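Dressing the Wrist: How I Run Cables on Our Club Arm So They Survive a Whole Season

Okay, so you've joined the arm crew at Osley and somebody has handed you a bag of clips and told you to "do the wrist." Welcome! I've done this job more times than anyone should, mostly because I kept doing it badly, and this page is what I wish I'd had taped to the bench in my first year. 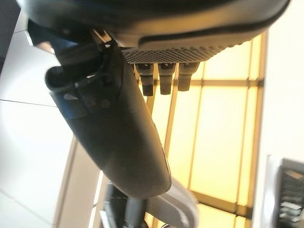 The trouble with a wrist is that it moves in more ways than you picture when you're standing there with the arm parked. You route everything nice and tight, it looks like a magazine cover, and then the last joint rolls over and yanks a plug halfway out of its socket. We lost an entire practice run at the Wollgate meet that way. The arm was fine, the code was fine, and the camera feed kept dropping to black every time we reached to the left. It took us most of a lunch break to find it.

So the whole job really comes down to slack: how much, where it lives, and what's holding it. Give yourself an afternoon. The cable work goes pretty quickly, but the testing takes longer than you want it to, and that's the part people skip.

What you need

A handful of hook-and-loop straps (the thin kind, cut to length)
Cable clips that fit around your link without being forced
4 zip ties, only for the base end
Masking tape and a marker
A flashlight
Your cables, already tested on the bench
A second person for the motion test, with a hand on the stop button

Please do test the cables first. I once spent an evening dressing a beautiful run with a USB cable that was dead before I started, and I only found out when I plugged in the far end. I was not fun to be around.

Step 1: Power off and park the arm

Full power off at the supply, with the plug out where you can see it. If your arm has no brakes, prop it or have somebody hold it before you cut the power, or it'll sag onto the bench (or your fingers). Ours goes into a pose we call Wada, which is just the name of the saved position in our script: elbow up, wrist roughly level, gripper pointing away from you. It leaves the underside of the wrist easy to reach.

Use the same pose every time. When you measure slack in one position and your teammate measures in another, you end up arguing about a cable that's fine.

Step 2: Find the extremes

Before a single clip goes on, you want to know how far things really travel. Put the power back on, keep your hands out of the way, and jog each wrist joint slowly to both ends of the range your program uses. I mean the range you use, which might be a lot less than what the motor can do. Our sorting program never rolls the wrist more than 80 degrees either way, so that's what I build for, and we set a software limit to match.

Watch where the links come close together. Those spots are where a cable gets pinched, and they're easy to miss when the arm is parked. Stick a bit of masking tape on each one as a warning to yourself. Then power off again and go back to your parking pose.

Step 3: Plug in at the wrist first

Start at the gripper end and work toward the base. Everybody wants to go the other way, because the base is comfortable and the wrist is fiddly. But if you start at the base, whatever length is left over ends up at the wrist, and that's the worst place on the whole arm to have leftovers.

Push each connector in until it seats, and if it has a threaded collar, start it with your fingertips. If it doesn't spin on easily, back off and try again. Pliers are how you end up ordering a new socket! Label each cable with a flag of tape right behind the plug and another at the far end. We just use letters. Fancy labels fall off as fast as plain ones.

Step 4: Make the service loop

This is the heart of the thing. Between the connector and the first clip you leave a soft loop of cable that can open and close as the wrist turns. Too small and it pulls on the plug. Too big and it snags on whatever you're driving past, and I've seen a loop hook a bin and drag it right off the table.

For our arm the loop takes 30 centimeters of cable. Yours will be different, so here's how I get there. Have your helper hold the cable at the first clip position, turn the unpowered wrist gently by hand to its farthest point (only if your arm allows it, so check the manual), and let the cable draw through their fingers until it hangs easy. Then add 5 centimeters. Mark the spot with tape, turn the wrist to the other extreme, and make sure the loop still isn't drooping into the gripper's way.

If you're running several cables, make all the loops together and strap them into one bundle, loosely. Cables that travel as a group rub each other a lot less than cables that each do their own thing.

Step 5: Clip along the link

The first clip is the one that does the real work. It takes the tug so the connector doesn't have to, so it needs to grip the cable firmly without squashing it. Give the cable a little pull on the loop side. If it slides, snug it up. If the jacket has a dent in it when you take the clip off, you went too far.

After that, follow the link down and clip wherever the cable wants to wander. Keep to the outside of the bends where you can. I use hook-and-loop here and save the zip ties for the base, for the very boring reason that you will redo this. A gripper swap the night before a competition goes much better when you aren't digging at zip ties with side cutters an inch from your signal cable. (Ask me how I know. There's a nick in the old Usitska harness with my name on it. Usitska was our previous arm, and half its parts are still in the drawer by the door if you need spares.)

Leave a smaller loop at every joint you cross. Same idea as the wrist, just less of it.

Step 6: The slow test

Everything is clipped, it looks great, and you want to run the demo. Don't do it yet! Power on, drop the speed as low as your controller goes, and jog one joint at a time through the range you found in Step 2. One person drives, the other watches the cables with the flashlight and keeps a hand on the stop. Swap places and do it again, since the second person always spots something.

What you're looking for:

A loop that goes straight and tight at any point
A cable sliding through a clip
Anything touching one of your tape marks
A plug that leans when the wrist turns
A bundle that twists up on itself and stays twisted

If you find one, power off, fix just that, and start the slow test over from the top. Yes, from the top. Moving one clip changes the cable on both sides of it.

Step 7: The real test

Once the slow pass is clean, run your actual program at half speed with the data link open, and watch for dropouts. A bad connection will often behave perfectly until the arm stops suddenly, so put some quick stops in. Then go to full speed and let it cycle while you clean up the bench. I like to leave it going for 30 minutes with somebody sitting beside it. Bring a snack.

Afterward, power off and run your fingers along the whole thing. You're feeling for warm spots, fresh scuffs, and clips that have walked.

A few odds and ends

If your camera cuts out but the gripper still works, check the camera cable's bend right behind the plug before you go blaming the software. Thin cables hate a sharp bend there.

If the wrist motor seems to be working harder in one direction, the bundle might be acting like a spring. Loosen the straps and let the cables settle before you tighten them again.

Don't tape over vents or grilles to hold a cable down. Find another spot for the clip.

Write the loop lengths in the build log, along with which pose you measured in. Ours are inside the front cover of the green binder, and if you change the gripper, please cross out my numbers and put yours in.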